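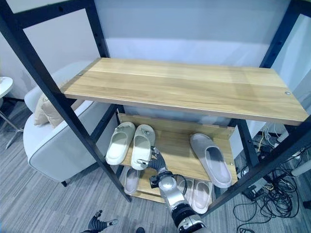
Metal-framed shelving with wooden boards. The line of punched holes in the post is for adjusting the shelf height.

Home News Advice Sheets Events Back Issues Contact

Damp in halls and under-stairs cupboards: ventilation before treatment

The advice desk at Odlow has had a run of enquiries on mould in small unheated spaces, mostly entrance halls, porches and the cupboard under the stairs. The pattern is much the same in each. Black spotting appears on the lower part of an outside wall, the occupier washes it off with a fungicidal cleaner, and it returns within the season. This item sets out how to tell condensation from other kinds of damp, and what to change first.

Condensation forms when air meets a surface colder than its dew point. Air at 20°C and 50 per cent relative humidity has a dew point a little above 9°C. Raise the humidity to 60 per cent at the same temperature and the dew point moves to 12°C. In a heated living room the inner face of an outside wall will usually stay above both figures. In a hall with no radiator, on a cold morning, it may not. Warm moist air drifts in from the kitchen or bathroom, cools against the wall and gives up its water there.

Mould doesn't need visible droplets. Growth can begin where the air right at the surface stays at 80 per cent relative humidity for a number of days. A wall can therefore feel dry to the hand and still support it.

Telling the types apart

Rising damp leaves a tide mark, commonly with a band of white salts at its upper edge, and rarely carries black mould, as the salts discourage it. Penetrating damp shows as a patch that grows after rain and can normally be matched to a fault outside: a cracked gutter joint, failed pointing, soil banked against the brickwork. Condensation favours corners, the backs of cupboards and the strip of wall just above the skirting, and it is worst in the heating season.

A hand-held pin meter won't settle the question. Such meters measure electrical resistance and are calibrated for timber. On plaster the reading is comparative only, and salts or foil-backed board will push it to the top of the scale. Take readings at several heights up the wall and compare them with an inside wall in the same room.

Air movement and storage

Halls tend to collect shoes, coats and boxes, and these are usually pushed hard against the coldest wall in the house. The air behind them is still, and the goods act as insulation on the wrong side, so that the wall surface behind runs colder than the bare wall next to it. Leave a gap of 50 mm between stored items and any outside wall. Open shelving is preferable to a closed cabinet. If a cabinet has to stay, cut vents at the top and bottom of the back panel. Coats that come in wet should be dried elsewhere before they are hung in the hall.

Under-stairs cupboards need a path for air in and a path out. A pair of louvre vents in the door, one low and one high, is normally enough. Gearóid Ó Conaill fitted a pair to the cupboard at our Quinlan property in June and logged the humidity through the following winter. The cupboard tracked the hall closely, where before it had lagged well behind it and stayed high overnight.

Extract at source

Vents in the hall do little if moist air keeps arriving. Check the kitchen and bathroom fans first. A simple check is to hold a sheet of tissue to the grille with the fan running; if it drops, clean the grille and blades, then look at the duct. Flexible duct that sags in the loft collects water at the low point and can close off altogether. Replace it with rigid duct laid to a slight fall towards the outside.

Undercut the bathroom door, or the fan will have no supply of air. A 10 mm gap above the finished floor is the usual figure. New carpet is a common cause of its loss.

Heating

Steady low heat is better than short bursts. A small radiator or tubular heater in the hall, set to keep the wall a few degrees above the dew point, often ends the problem. Avoid portable gas heaters, which release water vapour as they burn.

Cleaning and redecoration

Clean only after the cause has been dealt with. Wear gloves, open a window and don't brush dry mould, as this spreads the spores. Let the wall dry fully before painting. Fungicidal paint will delay regrowth but won't prevent it if the surface stays damp.

The full note is Advice Sheet 141, available from the Fillmont office.

Comments

Grethe Kirkegaard
The door undercut should be mentioned to carpet fitters before they start. Ours was lost when the landing was done and the bathroom fan was blamed for months.

Vasent tenant
Does the 50 mm gap apply to an outside wall with internal insulation? Mine was boarded last year.

Advice desk
Yes, keep the gap. The board surface is warmer but the corners and the floor junction may not be.

P. L.
Sheet 141 isn't on the Advice Sheets page yet.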